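FOR IMMEDIATE RELEASE
09/03/2019

Willstead Workroom Opens Its Doors for a Season of Fixing, Sorting and Setting Up

WILLSTEAD – After a long winter of planning (and a great many cups of tea), Jundodow is delighted to announce that its shared workroom in Willstead is open to neighbours who have something to mend, put together or finally clear out of the garage. The room has a white table for the fiddly jobs, a cabinet with open compartments for the odds and ends, and a good stretch of tiled floor for anything too big to go up on a bench. 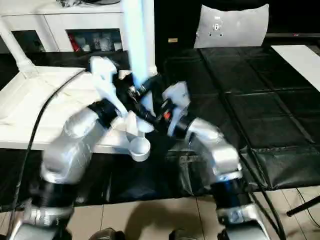 Room for the Bigger Jobs

Furniture is very much welcome, and we do mean the humble sort as well as the heirlooms! Plastic chairs, boards, shelves and garden pieces can all be turned over and looked at properly on the floor, where black plastic sheeting goes down over the tiles to catch the mess. Members are asked to bring old clothes, a bit of patience and, if they can manage it, the screws that came with the thing in the first place.
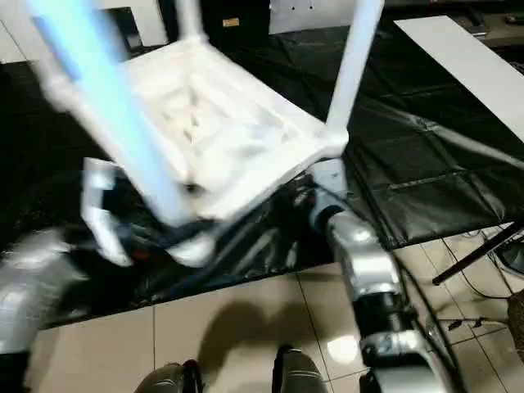
Faizal Rondonuwu said he had kept a set of patio chairs for years without once looking underneath them, and that he would be bringing them along as soon as he could borrow his sister's trailer. Retno Sitompul hoped there would be an evening for painting as well, in whatever colour was left over.

There will be, as it happens, starting in June. Painting evenings will run for 3 hours apiece, and Jundodow has put aside $600 for brushes, rollers and sandpaper so that no one has to turn up fully equipped. Tubes, pipes and long cylindrical pieces are fine to bring too, provided they fit through the door.

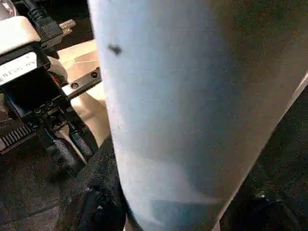 Household membership is $55 for the season and covers everyone living at the same address, grandparents and keen teenagers included. Anyone who would rather have a look first is warmly invited to drop in, wander about and ask as many questions as they like before putting their name down.

Media contact: Märta Ekström, Jundodow, Willstead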